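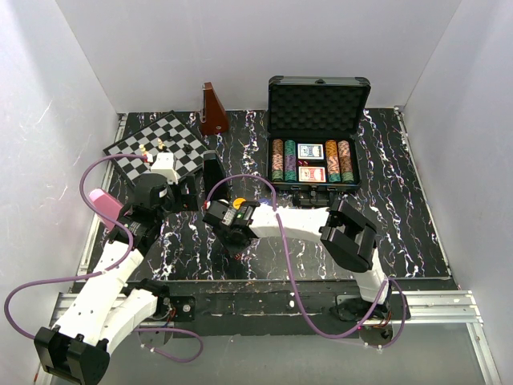
Chessboard, metronome, chip case with the lid up.

May, Svitlana Zhuravel
Last updated: May, 4:20 pm

Games shelf, continued. I finally got the chip case out together with the chessboard and the metronome, so at least the three awkward ones are being dealt with in the same week. The rest of the Kastport boxes are still under the bench and can stay there until I've got the labels sorted out!

Chip case first. The rows are a mess. Far left is mostly brown and pinkish-orange and then suddenly green at the near end, and the one next to it goes green, purple, green again (who puts them back like that?). I want one color per row where it'll fit, and where it won't, one clean changeover and no sandwiches. The egg-crate foam in the lid gets the soft brush only. I tried a damp cloth on the Pinau case in the winter and it shed crumbs into everything, I was picking bits out of the chips for days.

Running tally on the shelf sheet says 2,194 pieces, which counts chips, chessmen, dominoes and whatever is in the Bogale tin. I don't trust the tin. Somebody wrote 640 against it and that has to be a typo, it's a tin you can hold in one hand. Recount before anything goes to Kultlow.

Metronome: wiped the wood down with a dry cloth, no polish yet. I do like the shape of it. I need to find out whether it keeps time before I decide which shelf it belongs on, so the plan is to wind it, let it go for up to 20 minutes and listen for a limp. If it limps it goes in the repair crate with a note. Please don't bend the rod to "fix" it, I know it's tempting.
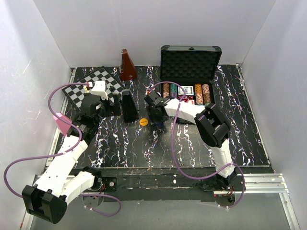 Black pieces on a dark surface are my big complaint of the afternoon. I lost a bishop for ages and it was right by my elbow. The tabletop is black with white and pale blue streaks and a bit of pink, and with the chessboard and the open case both out on it my eyes give up on anything small and dark. Next time I'm putting a sheet of plain paper down first and sorting the chessmen on that, then moving them over. The chips are easier, the colors do the work for you, so those can stay where they are.

Chessmen still to do: check the felts, all of them, both colors. Loose ones get a dab of the white glue and then 45 minutes upside down in the rack before anyone stands them up. The cream ones show glue marks horribly so go easy. I'd also like a proper bag for the set, the drawstring one has a hole in the corner and I bet that's where the spare pawn went.

Case goes back flat, never on its end. I know it looks neater on its end but the rows slump and then I get to do all this again.

Left for tomorrow: tin recount, felts, new label for the metronome. Also more soft brushes, we're down to the bald one.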